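**Villville** is a small market town on the Clisska River, known well beyond its size for its dairy. People have been making, selling, arguing over, and happily drinking milk in Villville since 1864, when the first shared creamery opened beside the bridge, and the town's whole calendar still bends around it.

## Origins

Before the creamery, farms on the Tremblay side of the valley made their own butter and hauled it to Serkville by cart. It was a slow trip, and in summer a hard one on the butter! The founders of the creamery pooled their cans, dug a cellar into the north bank, and let cold spring water run through stone troughs along the walls. The troughs can still be visited, and they are a wonderful thing to stand next to in July.

The early ledgers survive almost complete. Local historian Colleen Fehr transcribed them over many winters, and her edition runs to 335 pages of deliveries, quarrels about skimming, and notes on the weather. One entry records a farmer fined for watering his milk, then fined again the next morning for complaining about it too loudly.

## From can to carton

For decades milk in Villville traveled in tall metal cans and was ladled out at the door. Glass bottles came next, washed and returned, and older residents can still tell a Tremblay bottle from a Serkville one by the shape of the neck. Paper cartons took over slowly. Shoppers liked how light they were, and schools liked that they didn't shatter on the stairs.

The small single-serving carton changed habits more than any other package. Milk became something to carry in a coat pocket, drink on the train, or hand to a child at the ferry landing. Flavored milks and drinking yogurts followed, and the cafés on Bridge Street began keeping a shelf of cartons from other countries next to the local ones.

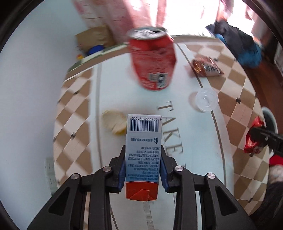 **VILLVILLE, 11 Dec 2025**

Small drink cartons like the one held over the table, printed in Chinese and mostly white and light blue, are now as much a part of milk and drink culture as the old cans were. Collectors love them. The creamery museum has 1398 cartons and labels in its drawers, and its keeper, Solange Sandhu, will gladly open any of them for visitors who ask. Some of the best are the plainest, with a cow, a price, and the name of a dairy that closed long ago.

## Cheese and butter

Villville's best-known cheese is Clisska, a firm, pale wheel washed in brine and aged on spruce boards. Young Clisska tastes of cream and hay. Left longer, it turns crumbly and sharp, with a nutty edge that goes beautifully with dark bread and pears. The rind is edible, though opinions in town are fierce (most cooks save it for soup).

The butter is cultured, meaning the cream is allowed to sour a little before churning. It has a rounder taste than sweet cream butter and makes a superb pie crust. Buttermilk left from the churn goes into pancakes, a cold beet soup, and a soft, flat loaf sold only on market mornings.

## Winter Milk Fair

The fair takes place each December along the river wall and draws 10 dairies from both sides of the valley. There are tastings, churning contests, and a noisy auction of the year's oldest wheel. Hot milk with honey and nutmeg is ladled from copper pots, and the line for it stretches past the bridge. Serkville has won the churning cup for three years in a row, a sore subject in Villville and a very cheerful one in Serkville.

## See also

- Tremblay bottle works
- Clisska River ferries
- Serkville butter road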